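地域FMの再送信、アパートで受信できない件

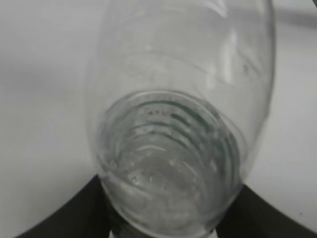 コミュニティ放送・ローカル局の相談

Babar Tanoli
質問です。急ぎ。
去年の12月に引っ越して、今の建物はケーブル会社Girutanoの回線が最初から入ってます。地元局のAtedholmテレビ、前の家では普通に映ったのに、ここだとチャンネル一覧に出てこない。再スキャンは2回やりました。だめ。
Girutanoに電話したら「地域によって再送信していない局があります」とだけ。で、どの地域?と聞いても担当が違うとかで折り返し待ち。まだ来ない。
Atedholmのほうは、サイトに「ケーブル104chで視聴可」と書いてあるんですよね。どっちが正しいのか。
あとFMのほうも同じケーブル経由で聞けるはずが無音です。市議会の中継と、夕方の地域ニュースが見たいだけなんですが。屋上アンテナに切り替えるのは大家さんの許可がいるらしく、できれば避けたい。
同じ状況だった人いますか。月300円の追加パックに入れば映る、という書き込みも見たけど本当でしょうか。

Jozef Lambrechts
うちもGirutanoで、全く同じになりました。結論、追加パックは関係なかったです。入る前に確認したほうがいい。
原因は建物の契約の種類。古い集合契約だと、チャンネル表が旧版のまま止まってることがあるみたいで、104chはその表に載ってない。部屋の設定をいくらいじっても出ません。再スキャンも無駄。
やったこと。
まず管理会社に「集合契約のプラン名」を聞く。うちはTrestdenという名前のプランでした。次にGirutanoの窓口で、そのプラン名を言って「新しいチャンネル表への更新」を頼む。局名を出して問い合わせると再送信の部署に回されて長いです。プラン名で言うと話が早い。
費用は建物側の契約しだい。うちは無料でした。工事の人は部屋には入らず、共用部の機械だけ見て帰りました。そのあと電源入れ直して再スキャン、これで映りました。
FMは別の話で、テレビの端子からラジオに分配しないと聞こえません。分配器が古いとFMの帯域を通さないのがあるので、そこを疑ってみてくだい。
ちなみに局のサイトの「視聴可」は、新しい表が前提で書いてあると思います。局に悪気はないけど、注意書きくらいほしいですよね。

akande_hitori
アンテナ立てれば解決。以上。
…だと怒られそうなので追記。Atedholmは送信所の出力が小さくて、川の向こう側だと室内アンテナでは厳しいです。窓際でやっと映るかどうか。窓の向きにもよる。
議会中継だけなら市のサイトで録画が見れます。公開は数日遅れ。夕方のニュースは配信してないはず、たしか。前に局へ要望メール出したけど返事は「検討します」でした。予算がないんでしょうね。広告も地元の商店と葬儀屋ばっかりだし。でもなくなると困る局なので、見れないなら局にも一言送っておくといいです。受信エリアの声は数えてるらしいので。

コメント

Babar Tanoli:Jozefさんありがとうございます。管理会社に聞いたらうちもTrestdenでした。今から窓口に電話します。FMは分配器みてみます。

ねぎま:横からすみません、うち一戸建てですが104ch出ません。この場合もチャンネル表の問題?

Jozef Lambrechts:戸建ては個別契約なので別だと思います。新しく質問立てたほうがいいかも。

通りすがり:局の人、ここ見てたらサイトの案内なおしてほしい

関連する質問
・Akande地区でローカル局の音声だけ途切れる
・ケーブル解約後に地元局を見る方法
・コミュニティFMの番組表が更新されない
・市議会中継の字幕、オンにできますか
・集合住宅の共同アンテナ、費用は誰が払う?

当サイトではサービス向上のためCookieを使用しています。閲覧を続けると使用に同意したものとみなされます。 同意する 設定を変更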